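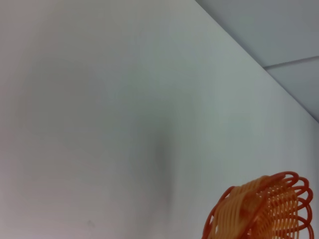 Pale surface, blurred shadow right of center, small smudge lower left.

January 18, 2025

Surface notes, Jurkeldale workshop, continued from the December pages.

Spent the morning on how the pale surfaces read under different light. The question from last month is still open: how much of the color shift we keep noting belongs to the finish and how much is light and shade falling on it. In the picture the left part goes grey with a faint pink in it, the middle is a neutral grey, and the right is cooler, a lighter grey-green with a little blue. There is no hard line between them. It fades from one to the next, and I could not put a pencil mark where one stops.

I am not going to write that down as a paint difference. Going by the picture alone I can't tell.

The long straight edge in the upper right is easier. Pale surface on one side, darker paneled area on the other, and a soft grey band running along the edge on the panel side. The band gets thinner and sharper toward the right. Ketsara thinks we should log bands like that as shading and leave them out of the marks list. Agreed, and I have changed the sheet to match.

The dark shadow stays out of the marks list too. It has no outline I could measure to. The small smudge at lower left goes in as "unidentified, small, greyish." Could be a scuff, could be dirt, could be something in the finish. Check by hand before anyone reaches for a cloth.

Sample boards

Put out the boards for the Mamora trial. 14 boards, all from the same sheet, all sanded with the same grit and wiped down before coating. The two finishes are the Porier matte and the Van Rooij eggshell. Seven boards each. Labels are on the back this time, in pencil. Last time the labels were on masking tape and three of them came off in the rack, so we lost those results.

First coat on all of them before lunch. The Porier goes on thicker than I remember and wants a slower roller. The Van Rooij levels out by itself but shows every bit of dust. I picked two hairs out of board 9 with tweezers and left a dent doing it, so board 9 should be read with that in mind.

Left them 60 minutes before touching the edges. Matte was dry to a light finger. Eggshell was still tacky on four boards, the ones nearest the outside wall – that side of the room is always colder. Next round I want them shuffled so each finish gets some of the cold end.

Mixing

Weighed out 351 grams of the tinted base and cut it as per the sheet. Topped the second tub up to 1000 grams so there is enough for both remaining coats from one mix. The lid on that tub does not seal well. I put film under it. If there is a skin on Monday, strain it, don't stir it in.

The scale drifted by a gram while I was working and I had to zero it twice. New batteries needed.

Cleaning test, planned

Ketsara wants to start with the dry cloth and only go to damp if the mark stays. I would have gone straight to damp, but she has a point about the matte, where a wet wipe can leave a shiny patch you then see from across the room. So the order is:

Dry cloth, light pressure.
Damp cloth, water only.
Damp cloth with a drop of soap, then water again.
Stop there and write it up, whatever is left.

No melamine sponge on any of the matte boards. We did that in December and burnished two of them.

Light

The color reading needs a fixed lamp and a grey card beside the surface. I keep writing "cooler" and "pinker" and those words are no use a month later. Ketsara has a card at home and will bring it in. Until then, color notes are by eye only and should be marked that way in the log.

To do

Second coat on all boards.
Batteries for the scale.
Shuffle the rack positions.
Find the marks by hand and add them to the sheet.
Ask Porier about recoat time in a cold room.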